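Section 3. Setting up the word table

Use this section once the arm is bolted down and passes the power-on check in Section 2. It covers the board, the letter cubes, the word sign, and the first practice run for the spelling task. New club members should work through it with a partner the first time.

The steps were written for the Skimilley arm with the two-finger gripper and the Premo control program. Teams using the older Kolham arm should follow the same order but take the reach limits from the sheet taped inside the Kolham case.

3.1 Before you start

You will need:

The white board
The bag of letter cubes
Word signs, black marker on white
A fine-tip pen in green or teal
A ruler
A soft dry cloth

Caution: Turn the arm off at the switch before you put your hands on the board. Pausing the program does not release the motors, and a paused arm can still move if somebody presses a key on the laptop.

3.2 Placing the board

1. Slide the board under the arm until the front edge meets the stop.

2. Press down on each corner. If one rocks, fold a piece of card and put it under that corner.

3. Measure from the center of the arm base to the far edge of the board. It should read 690 mm. If it is more than that, the arm will stop short on the back cubes and the program will report a reach fault.

4. Wipe the board with the dry cloth. Do not use spray. It takes the pen lines off, and they then have to be drawn again.

3.3 Drawing the marks

There are two kinds of marks. Corner marks show where a cube may be placed at the start. Boxes show where a letter goes in the finished word. Both are drawn by hand, and a slightly shaky line is fine.

1. Draw the boxes in a row across the side of the board nearest the arm, one box for each letter of the word.

2. Make each box a little larger than a cube. A box drawn too tight will cost you points when a cube lands on the line.

3. Draw the corner marks with two short strokes each. Keep them thin.

Note: Old marks can stay on the board as long as they are not inside a box. Fu reads the cubes by color first and ignores thin pen lines. (Fu is the name of the club's recognition script. It is in the shared folder, next to the practice logs.)

3.4 Checking the grip

Do this check with a single cube before you set out the rest. Most dropped letters in the March practice sessions came from a poor grip at the start of the run.

1. Clear the other cubes away from the space under the gripper.

2. Place one cube inside a corner mark with its letter facing the way you want it to read.

3. Turn the arm on, choose Manual, and lower the gripper until the fingertips are level with the middle of the cube.

4. Close the fingers using the slow setting.

5. Raise the gripper and hold it still.
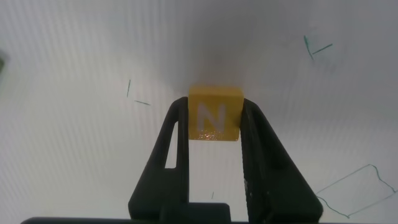 Grip force is set in Premo under Tools, and the starting value is 88. Leave it there for your first runs. Raising it does not help much if the cube is sitting crooked, and it wears the fingertips. What matters more is where the fingers make contact. The yellow N is held up at the tips with its sides flush against both fingers and its letter clear, and that is the grip to copy. If your cube hangs lower on one side, open the fingers over the board, set the cube down, turn it by hand with the arm switched off, and start again from step 3.

Caution: Keep your face back from the gripper during this check. Wear safety glasses.

If the cube slips, go through these in order:

Wipe the inner faces of both fingers with the dry cloth.
Check that the fingers close to the same height. If they do not, repeat the finger alignment in Section 2.
Raise the grip force by 2 and try once more.

Write the new value on the log sheet if you change it. The next team will be using the same arm.

3.5 Setting out the cubes

1. Choose a word sign and stand it at the far side of the board, facing the arm.

2. Pick out the letters for the word and add some extra letters that are not in it. Beginners should start with 3 extras.

3. Spread the cubes over the far part of the board. Leave a gap of at least one cube width on every side -- the fingers need room to come down open without pushing a neighbor.

4. Turn the cubes at different angles. A run with every cube lined up square does not prepare you for match day.

5. Check that no cube is standing over the hole. The arm cannot pick from there, and a cube that falls through has to be scored as lost.

6. Step back, turn the arm on, and select Home. Wait for the fingers to open fully.

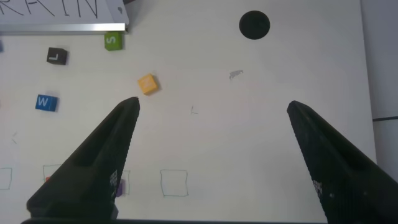
Do the letters have to be placed in order, from first to last?

Any order is allowed. The judges look at the row when the run ends, so a team can place the last letter first if that cube is easier to reach. Many teams do the far cubes early, while there is still time to recover from a bad pick.

3.6 First practice run

1. In Premo, type the word exactly as it is written on the sign.

2. Press Scan. Compare the list of letters on the laptop with the cubes on the board. Correct any wrong letter by typing over it.

3. Press Start and take your hand off the keyboard.

4. One partner watches the arm and stays within reach of the switch. The other fills in the log sheet.

5. When the arm returns to Home, turn it off and check each box. A cube counts if no part of it is outside the line and the letter reads from the arm side.

Note: Pale letters on light cubes are the ones most often misread by the scan. Turn off the desk lamp before you scan again, then try moving the cube a short distance.

If the arm stops partway through a word, do not push it by hand. Turn it off, lift the cube out of the fingers if it is loose, and go to the fault table in Section 5.

3.7 Putting away

Return the cubes to the bag and lay the signs flat in the drawer. Leave the board in place if another team is booked after you. Save the log under your team name before closing Premo, because unsaved runs are cleared when the program shuts down.

Section last revised April 2020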